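Wirside Home Help
Laundry and Clothes

How do you fold black clothes on the bed so the piles stay in order?

posted by pirnska_home, 12/10/22

Hello to all. I have a question which maybe is very simple for you. I moved to a smaller apartment in November of last year and there is no table big enough for folding. So I do all the folding on the bed. The bed is large and it has a white quilted cover with big peonies on it, so it is a nice clean surface and I can see every thread on it.

My problem is the order. I put the finished clothes along the edges of the bed, the denim at the far side and the dark things down the left side, and the middle must stay free for work. After 40 minutes the piles are leaning and the socks are lost between them. Also all the black clothes look the same to me in a pile. I take one out to check what it is, and then I must fold it again. My closet has only 2 shelves for folded things, so the piles have to be flat also.

How do you do it? Do you sort first or fold first? I want to know also how you fold underwear, because mine opens again in the drawer.

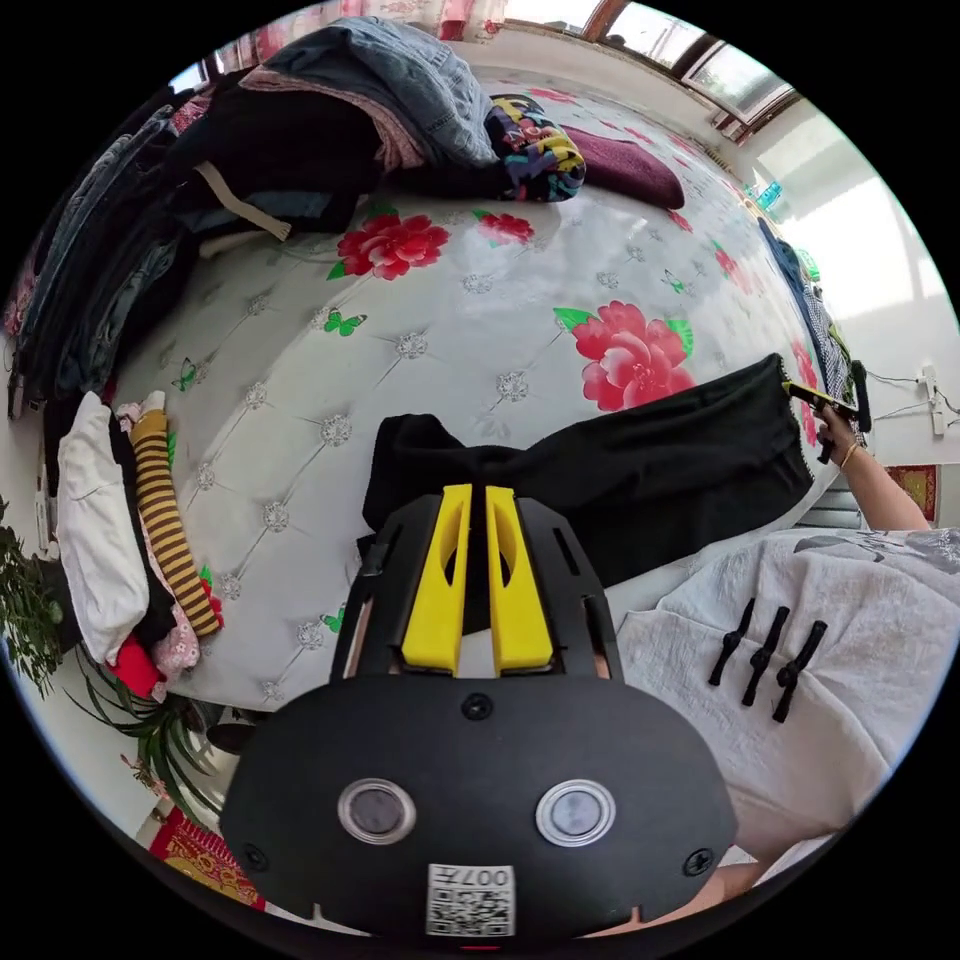

Replies to this topic

Joseph

I had the same trouble for years, so I will write how I do it now. It is not the only way.

First sort, then fold. Please do not mix the two. I make the piles by the place where they will go, and not by the color. One pile is for the shelf, one is for the drawer, one is for hangers. If you sort by color you get one big dark pile and it is exactly the pile you complain about.

For the black things, take each one by the waistband or by the collar and lift it up before you lay it down. When it hangs you know at once what it is. Shake it one time. Then lay it in the middle of the bed with the waistband to the same side always. I keep the waistband away from me, but you can choose.

Underwear I fold like this. Lay it flat with the front down. Fold the left side to the middle, then the right side over it, so you have a long strip. Now fold the bottom up and push it inside the waistband. The elastic holds it closed. If the waistband has letters or a pattern, keep this part outside, then in the drawer you can see which one is which even if all of them are black.
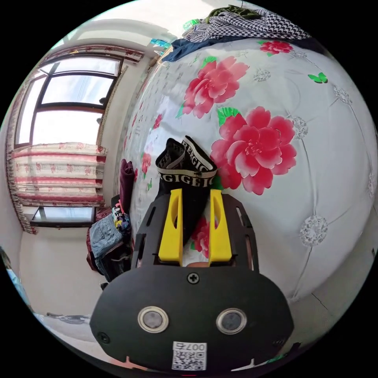 Black underwear with block letters on a pale waistband.

Do not make the strip too narrow or the packet becomes thick and it jumps open. In my drawer 7 of them stand in one row, on their edge like books. I use the small drawer boxes from Prundis, but a shoe box cut to the right height is also good.

Socks should be done last. I put every sock on one corner of the bed and I do not touch them until the rest is finished.

quiet_shelf

just roll everything, its faster. I dont fold since long time and nothing bad happened. The pile does not fall if there is no pile

plainlinen

I agree with Joseph about sorting first, but I want to add something about trousers, as he did not write about them.

Trousers need the most space, so do them at the beginning when the bed is still empty in the middle. If you wait, you will have to put the legs over your finished piles and they go down. Lay the trousers across the bed with full length. Smooth the fabric from the waistband to the hem with your flat hand. Put one leg over the other so the seams meet.

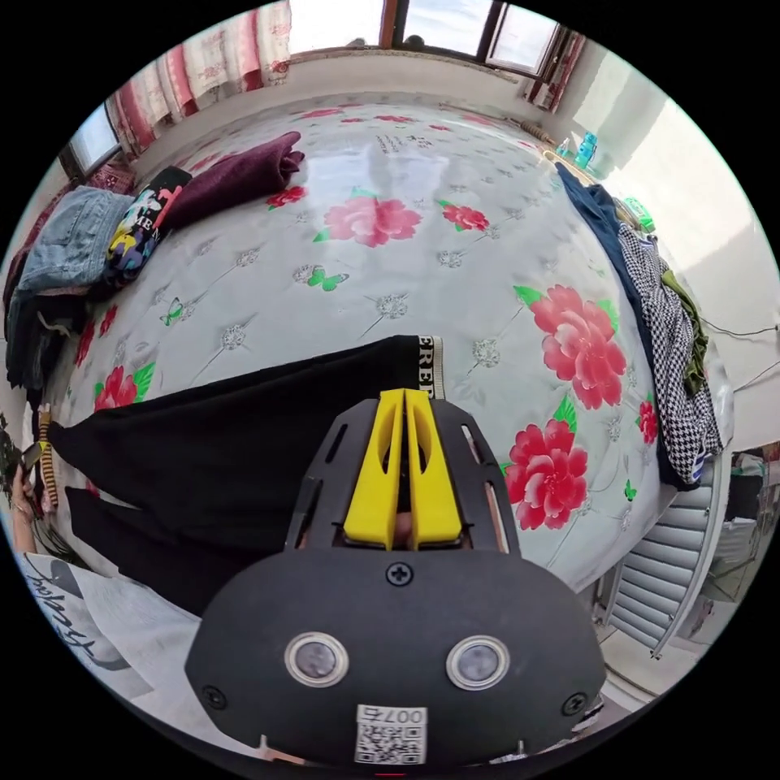
Then you fold the legs in three parts and not in half. A half fold is long and it hangs over the front of the shelf, and then it slides. With three parts it is a short block and it sits flat. Soft black trousers with an elastic waist slide more than denim, so I put denim at the bottom of the pile and soft ones on top, and never more than 3 of the soft ones together.

About rolling, I tried it too. It is good for T-shirts in a suitcase. On an open shelf the rolls came forward every time I took one, so I went back to folding. Knitted things I do roll, but loosely, and they lie on the top.

One more small thing. Carry each pile to the closet when it is ready. Do not wait until everything on the bed is done.

pirnska_home

Thank you for the replies! I did the fold with the waistband and it stays closed. The trousers in three parts fit my shelf, but for the long pair I had to fold one more time. Is this normal or am I making the first fold too short?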